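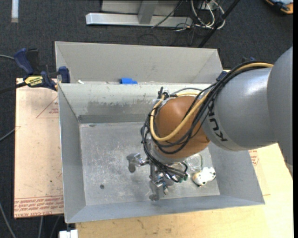 Bin-picking budget for next year

Lakshmi Mudaliar has sent in the equipment list for the picking cell. The KUKA arm stays. The main request is a second gripper, quoted by Drernura at $900, plus $50 for cable ties and sleeving. Two new metal bins would come from Duddale. The total has to stay under $1,000, so the bins may wait until the next round. Send changes to Teófilo Correa by 12/10/22. Orders go out later in December.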